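登壇用メモ 「長く飾ってもらえる表彰品のつくり方」
持ち時間は質疑を入れて70分。急がないこと。水はこまめに飲むこと。

(あいさつ)

みなさん、こんにちは。金曜日の、しかもお昼のすぐあとという、いちばんまぶたの重くなる時間にお集まりくださって、本当にありがとうございます。途中で少しくらい目を閉じていただいても、私はまったく気にいたしませんので、どうぞ楽な姿勢で聞いてくださいね。

私はOrnwoodという小さな工房で、表彰楯やトロフィー、記念のネームプレートといったものを長いこと作ってまいりました。はじめのころは文字を彫るだけの仕事でしたが、そのうちに「形から一緒に考えてもらえませんか」と言っていただけるようになりまして、今では形の相談のほうがすっかり多くなりました。今日は、そういう相談のなかで覚えたことを、うまくいった話も失敗した話もまぜこぜで、思い出すままにお話ししようと思います。

(ここで一呼吸。後ろの席まで声が届いているか確認する)

最初は、ご注文をいただくときのお話です。

お客様から最初にいただく言葉は、たいてい「何か変わったものを」か「あまりお金をかけずに立派に見えるものを」のどちらかです。どちらもごもっともでして、私だって自分が頼む側ならそう言います。ただ、この言葉だけを持ち帰って図面を引きはじめると、まず間違いなく遠回りになります。若いころの私は、それで何枚も何枚も図面を捨てました。

ですから今は、形の話をする前に、受け取る方のお話をたっぷり伺うことにしています。どんなお仕事をされている方なのか、職場で渡すのか、会場を借りて渡すのか、もらったあとはどこに置かれそうか。机の上なのか、玄関の棚なのか。このあたりを伺っているうちに、お茶が冷めてしまうのはいつものことですが、図面はずいぶん早く決まるようになりました。
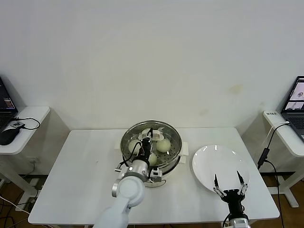

それから、名入れの文字数のこと。これは声を大にして申し上げたいところです。お客様は、感謝の気持ちが大きければ大きいほど文章を長くなさいます。お気持ちは痛いほどわかるのですが、手のひらほどの板に600字の感謝状を彫りますと、どなたにも読めない、細かい模様のようなものができあがります。

私のおすすめは、本体には100字まで、というお約束です。どうしても書ききれない分は、添え状にして箱に入れて差し上げましょう。添え状のほうを大事に取っておいてくださる方も多くて、あとから「あの手紙がうれしかった」と言われると、彫った身としてはちょっぴり複雑なのですけれど、やっぱりうれしいものです。

(会場の反応を見て、笑いが出なければそのまま進む)

つぎに、Sostanceの仕事のお話をさせてください。

Sostanceからは、毎月お一人ずつ社員の方のお名前を足していける、壁掛けの楯をご依頼いただきました。最初に私が出した案は、大きな板の真ん中に会社のしるしを入れて、下のほうに小さな名札を並べるという、まあ、よくある形です。悪くはないのです。悪くはないのですが、担当の方が図面をじっとご覧になって、「名前がずいぶん隅にありますね」とおっしゃいました。

あのひと言には参りました。主役は表彰される方なのに、私はすっかり会社のしるしのほうを主役にしていたのですね。そこで上下をひっくり返しまして、名札を目の高さに持ってきて、しるしは控えめに下へ移しました。材料も費用もほとんど同じなのに、まるで別の品物になりました。みなさんも、図面ができたら一度、名前がどこにあるかだけを見てみてください。

名札の取り付け方についても少しだけ。はじめは両面テープで貼るつもりでおりましたが、冬の朝に床に落ちているのを見つけた方の気持ちを思いますと、どうも落ち着きません。結局、細いねじで留める形にいたしました。ねじは少し多めにお渡ししておくこと。どこの職場でも、なぜかねじは必ず一本どこかへ行ってしまいます。
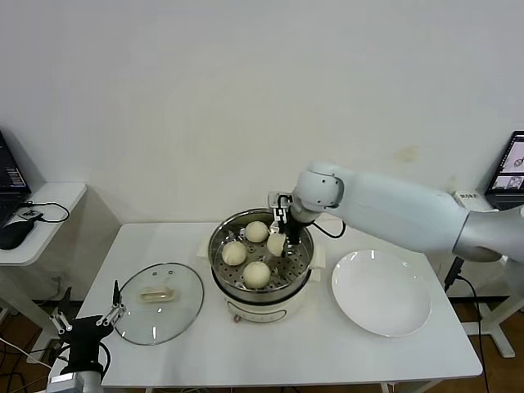 さて、材料のお話に移りましょう。ここは少し長くなります。

アクリルは色が豊富で、切り口をきれいに磨けますし、影彫りをしたときの見え方も上品です。黒いアクリルに細い線を入れたときの美しさは、何年やっても飽きません。ただ、指紋がよく目立ちます。式の直前に、司会の方が親切に持ち上げて向きを直してくださって、そこにくっきり親指の跡、ということが本当によくあります。柔らかい布を一枚、必ず箱に入れておいてください。

木はあたたかみがあって、年配の方にはとくに喜ばれます。けれども、同じ木から取っても一枚ごとに彫り上がりの濃さが違います。これを味わいとお考えになるか、むらとお考えになるかはお客様しだいですので、先に端材を二、三枚お見せしておくと、あとで困りません。私は一度、それを省いてひどく叱られました。今でも思い出すと耳が熱くなります。

金属は、なんといっても重さがよろしい。受け取った瞬間に「おっ」というお顔をなさるのは、やはり金属です。ですが、重いものは送料もかかりますし、お帰りの電車で抱えて立っているのはなかなか大変です。遠方からいらっしゃる方が多い式では、台座だけを金属にして上を軽くする、という手もあります。

(時計を見る。ここで半分を過ぎていたら、つぎの校正の話は短めに)

校正のお話です。Barroso向けの記念プレートを作ったときのことを、恥をしのんで申し上げます。

全部で104枚、お一人ずつお名前の違うプレートでした。いただいた名簿をそのまま流し込みまして、私は画面の上で二回、確認をいたしました。二回見たから大丈夫、と思ったのです。ところが、彫り上がったものを並べて拭いておりますと、「高」の字が全部同じ形になっている。名簿には、いわゆるはしごだかの方がいらしたのに、途中で置き換わってしまっていたのですね。

お名前というのは、その方が生まれてからずっと一緒に歩いてこられた字です。一画違えば、よその人の賞になってしまいます。それからというもの、私は必ず紙に印刷して、声に出して読んで、そのうえで字の形を一つずつ指でたどるようにしています。時間はかかりますが、彫り直しにくらべれば、かわいいものです。お客様にも印刷した紙をお送りして、できればご本人に見ていただくようお願いしています。
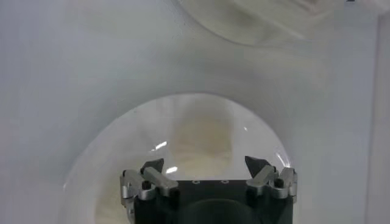

写真提供:Plirdale

包装と納品についてもひと言。箱を開けたときに最初に見えるのが、お名前であるように入れてください。天地が逆さまですと、渡す方が壇上で慌てて回すことになります。箱のふたの内側に、小さく矢印の紙を貼っておくだけで、ずいぶん違います。

薄紙は音のしないものがよろしいですね。静かな会場でがさがさと鳴りますと、渡すほうも受け取るほうも、つい早く済ませようとしてしまいます。せっかくの晴れの場ですから、ゆっくり手に取っていただきたいのです。

納期につきましては、式の前の週にはお手元に届くように組んでおくのが安心です。とくに9月は、秋の行事のご注文が重なって、どこの工房も機械が空きません。お急ぎのご相談はもちろんお受けしますけれど、早めにお声がけいただけると、そのぶん磨きに時間をかけられます。磨きは、かけた時間が正直に出るところです。

(質疑に入る前に)

そうそう、今日はアクリルと木と金属の見本を、受付の横の机に置かせていただいています。どうぞ遠慮なく触ってください。指紋も大歓迎です。布も添えてありますので、拭き心地までお試しいただければと思います。

では、ご質問を伺いましょう。いま抱えていらっしゃるご注文の具体的なことでも、機械のお手入れのことでも、なんでも結構です。最初の方はどうしても手を挙げにくいものですから、どなたもいらっしゃらなければ、私のほうから、よくいただくご質問を一つご紹介しますね。

(手が挙がらない場合:「彫った文字に色を入れるべきでしょうか」から始める。透明な板には入れる、黒い板はまず入れずに見ていただく、木は焼き色しだい、と順に答える。色の見本帳は演台の下の鞄の中)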